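Bundura 연구실 공개일 방문기: 로봇이 물건 집기를 배우는 방

3월에 Bundura의 연구실 공개일에 다녀왔습니다. 저는 한국어로 글을 쓰는 것이 아직 느리지만, 본 것을 잊기 전에 적어 두려고 합니다.

시작은 오후 2시였습니다. 접수처에서 이름표를 받고 세 팀으로 나누어졌는데, 저는 마지막 팀이었습니다. 복도에서 조금 오래 기다렸습니다. 벽에는 Prelumora 과제의 포스터가 붙어 있었고, 글씨가 작아서 절반쯤만 읽었습니다. Prelumora는 로봇이 섞여 있는 물건을 스스로 집도록 학습시키는 과제입니다. Kaveo라는 회사가 소프트웨어를 맡고, Bundura가 실험과 데이터 수집을 맡는다고 합니다.

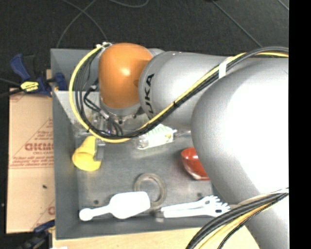
읽는 시간 3분 · 방문기

제가 제일 오래 서 있던 곳은 수집실이었습니다. KUKA 팔이 회색 상자 위로 뻗어 있고, 그리퍼의 손가락은 옆으로 누운 노란 플라스틱 컵에 닿아 있었습니다. 상자 안에는 빨간 그릇, 하얀 국자 비슷한 도구, 구멍이 난 서빙 도구 같은 살림살이가 있습니다. 저희 집 부엌 서랍과 많이 비슷해서 반가웠습니다.

안내하신 분의 설명에 따르면, 한 번의 시도가 한 개의 예시가 됩니다. 성공한 시도도 실패한 시도도 모두 저장합니다. 저는 실패는 지우는 줄 알았기 때문에 그 이유를 질문했습니다. 어떤 위치에서 잡으면 미끄러지는지도 모델이 알아야 한다는 대답이었습니다. 하루에 모이는 예시는 600개가 넘고, 지금까지 사용한 물건은 모두 254종류라고 합니다. 물건은 정해진 시간마다 바꾸어 넣습니다.

투명한 물건이 어렵다는 이야기도 들었습니다. 상자 왼쪽 위에 빛이 반사되는 투명한 플라스틱이 있었는데, 이런 표면은 카메라가 깊이를 잘못 재는 경우가 많다고 합니다. 납작하게 누워 있는 도구도 손가락을 밑으로 넣을 수 없어서 까다롭습니다. 테이프처럼 생긴 고리는 가운데가 비어 있으니 쉬울 것 같았지만, 어디를 잡을지 선택이 여러 가지라서 그것대로 공부가 된다고 합니다.

다음은 206호에서 Demchenko의 짧은 발표가 있었습니다. Demchenko는 수집한 예시에 표시를 붙이고 검사하는 회사입니다. 발표가 빨라서 제가 다 따라가지 못했습니다. 다만 사람이 다시 확인하는 비율을 아직 줄이지 않았다는 부분은 메모에 남아 있습니다. 질문 시간에는 학생들이 손을 많이 들어서 제 차례까지 오지 않았습니다.

아쉬운 점은 수집실 안에서 머무는 시간이 짧았던 것입니다. 한 팀에 10분이었습니다. 다음 공개일에 가실 분은 첫 번째 팀으로 신청하시기 바랍니다. 주차장은 건물 뒤쪽에 있고, 입구가 좁으니 천천히 들어가셔야 합니다.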